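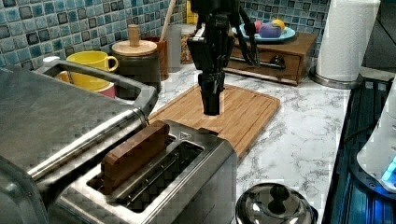 굽는 온도보다 식히는 시간
산업 제빵의 냉각 공정과 전분 노화를 둘러싼 오래된 계산

식빵의 품질은 오븐에서 결정된다는 것이 제빵업계의 통념이다. 그러나 포장 식빵 공장의 공정도를 펼쳐 보면 가장 긴 구간을 차지하는 것은 오븐이 아니라 냉각 라인인 경우가 많다. 빵이 오븐을 나와 절단기에 도달하기까지의 구간에서 내부 온도가 떨어지고, 수분이 껍질 쪽으로 이동하며, 호화된 전분이 다시 배열되기 시작한다. 소비자가 이틀 뒤에 느끼는 푸석함의 상당 부분이 이 구간의 조건과 연관된다.

오븐에서 갓 나온 식빵의 중심 온도는 섭씨 90도대 중후반이다. 이 상태에서 칼을 대면 속살이 뭉개지고 칼날에 점착물이 남는다. 절단에 적합한 중심 온도는 대체로 30도대로 본다. 문제는 빵 속살의 열전도율이 매우 낮다는 데 있다. 다공질 구조 안에 갇힌 공기가 단열재로 작용하므로 표면을 아무리 빠르게 식혀도 중심부의 온도 하강은 뒤늦게 따라온다. 풍속을 높이면 표면 수분이 먼저 빠져나가 껍질이 갈라지고, 습도를 높이면 껍질이 질겨지는 동시에 포장 안쪽에 결로가 생길 여지가 커진다.

제빵 설비 업체 브롤테오(Brolteo)에서 냉각 설비를 설계하는 트뤼그베 헤우글란은 이 구간을 건조 공정의 일종으로 취급해야 한다고 말한다. 그의 설명에 따르면 냉각 중 중량 손실의 대부분은 증발에 의한 것이고, 증발은 곧 열의 이동이다. "수분을 잃지 않고 식히겠다는 말은 열역학적으로 비용을 다른 곳에 떠넘기겠다는 뜻입니다. 체류 시간이 늘거나 설비 면적이 늘거나 둘 중 하나입니다."

진공 냉각은 이 제약을 다른 방식으로 다룬다. 밀폐된 챔버의 압력을 낮추면 물의 끓는점이 내려가고, 빵 내부의 수분이 스스로 기화하면서 중심부의 열까지 빼앗는다. 표면에서 중심으로 냉기가 전달되기를 기다릴 필요가 없으므로 대기 냉각에서 한 시간 넘게 걸리던 과정이 몇 분으로 줄어든다. 대신 중량 손실이 대기 냉각보다 커지기 쉽고, 감압 속도가 지나치면 기공이 과도하게 팽창해 속살이 거칠어진다. 반죽 단계에서 가수율을 미리 조정하지 않으면 제품이 규격 중량에 미달할 수 있다.

엔울콤(Enulcombe)의 제빵 공장은 이 조정을 생산 라인에서 시험했다. 품질 관리 책임자 말레네 모우라가 제시한 기록에는 대기 냉각과 진공 냉각을 거친 식빵의 중량, 중심 온도, 압축 경도가 나란히 적혀 있다. 측정 대상은 모두 3,344개였고, 그중 1,548개가 진공 챔버를 통과했다. 시험 기간은 18일이었다. 모우라는 평균값보다 분산을 먼저 보았다고 한다. 대기 냉각 쪽은 랙의 상단과 하단 사이에 온도 차가 뚜렷했고, 외기 습도가 오르는 8월에는 편차가 더 벌어졌다. 진공 쪽은 배치 내부의 편차가 작은 대신 배치와 배치 사이의 차이가 남았다. 원인은 응축기의 냉매 온도였다.

냉각이 끝났다고 해서 변화가 멈추지는 않는다. 전분 노화는 크게 두 단계로 나뉜다. 아밀로스는 냉각 후 수 시간 안에 겔을 형성해 속살의 초기 골격을 만든다. 아밀로펙틴의 재결정화는 그보다 느려 며칠에 걸쳐 진행되며, 저장 중 속살이 단단해지는 현상의 주된 요인으로 꼽힌다. 재결정화 속도는 온도에 민감하고, 냉장 온도대에서 특히 빠르다. 가정에서 식빵을 냉장실에 넣으면 곰팡이 발생은 늦춰지지만 조직은 실온 보관보다 먼저 굳는다. 냉동은 사정이 다르다. 유리전이 온도에 가까워질수록 분자의 이동성이 떨어져 재결정화가 크게 억제된다. 다만 냉장 온도대를 천천히 통과하면 그동안 노화가 진행되므로 소분하여 빠르게 얼리는 편이 유리하다.

토스터가 굳은 식빵을 되살리는 원리도 여기서 설명된다. 재결정화된 아밀로펙틴은 섭씨 60도 안팎에서 녹기 시작한다. 속살의 온도가 이 범위를 넘으면 결정 영역이 풀리고 조직은 일시적으로 부드러워진다. 표면에서는 수분이 날아간 뒤 온도가 더 올라 마이야르 반응이 일어난다. 잘 구워진 토스트의 안과 밖이 다른 질감을 갖는 것은 두께 방향의 온도 구배 때문이며, 빵이 얇을수록 이 구배를 유지하기 어렵다. 되살아난 속살은 식으면서 다시 굳는다. 빠져나간 수분은 돌아오지 않으므로 두 번째 경화는 첫 번째보다 빠르게 체감된다.

곡물 과학을 가르치는 라일리 니스카넨은 '마른 빵'과 '노화된 빵'을 구분하지 않는 관행을 지적한다. 완전히 밀봉해 수분 손실을 막은 빵도 굳는다. 그의 실습 수업에서는 밀봉한 시료를 61시간 보관한 뒤 압축 시험기에 올리는데, 시료의 총중량은 거의 그대로인데도 경도는 뚜렷하게 오른다. 수분이 밖으로 나간 것이 아니라 글루텐과 전분 사이, 속살과 껍질 사이에서 재분배된 결과다. 껍질은 그 과정에서 물을 받아 바삭함을 잃는다.

업계가 주로 쓰는 대응책은 효소와 유화제다. 말토제닉 아밀레이스는 아밀로펙틴의 바깥 사슬을 짧게 잘라 재결정화를 방해한다. 모노글리세라이드는 아밀로스와 복합체를 이루어 초기 경도를 낮춘다. 두 성분은 작용하는 시점이 달라 병용되는 일이 많다. 과량의 효소는 속살을 끈적하게 만들고 절단면을 불량하게 한다. 원료 공급사 왈릭스(Walix)의 기술 담당 셰리프 파우지는 밀가루의 손상 전분 함량을 확인하지 않은 채 효소량만 조정하는 공장이 여전히 많다고 본다. 제분 조건에 따라 손상 전분이 늘면 효소가 접근하기 쉬운 기질이 늘어나고, 같은 투입량에서도 결과가 달라진다.

성분표를 짧게 유지하려는 제조사들은 다른 길을 택한다. 탕종은 밀가루의 일부를 뜨거운 물로 미리 호화시켜 반죽의 보수력을 높이는 방법이고, 사워도 발효는 산도를 낮은 pH 쪽으로 옮겨 곰팡이 발생을 늦추고 풍미도 바꾼다. 둘 다 공정 시간이 길다. 부아자(Bouazza)에서 소규모 제빵소를 운영하는 셀레스트 벨로주는 탕종 식빵을 선반에서 하룻밤 식힌 뒤 이튿날 새벽 다섯 시에 썬다. 진공 챔버는 검토했으나 들이지 않았다. 하루 생산량으로는 펌프의 감가상각을 감당할 수 없었고, 오븐이 비는 밤 시간에 선반을 쓰는 데에는 추가 비용이 들지 않았다.

냉각 설비의 선택은 이처럼 생산량과 부지, 전력 단가에 좌우된다. 나선형 컨베이어는 높이를 활용해 바닥 면적을 줄이지만 청소가 까다롭다. 냉각실의 여과 공기 관리도 따로 비용이 든다. 오븐을 나온 직후의 빵 표면은 사실상 곰팡이가 없는 상태이고, 오염은 대부분 그 뒤 냉각과 절단 단계에서 공기와 칼날을 통해 일어난다. 엔울콤 공장은 시험이 끝난 뒤 기존 대기 냉각 라인을 철거하지 않고 진공 챔버와 병행 운전하고 있다. 통밀 제품은 아직 대기 라인으로만 보낸다. 기울기가 급한 감압 곡선에서 옆면이 함몰되는 문제가 해결되지 않았고, 모우라의 팀은 감압을 두 단계로 나누는 조건을 시험하고 있다.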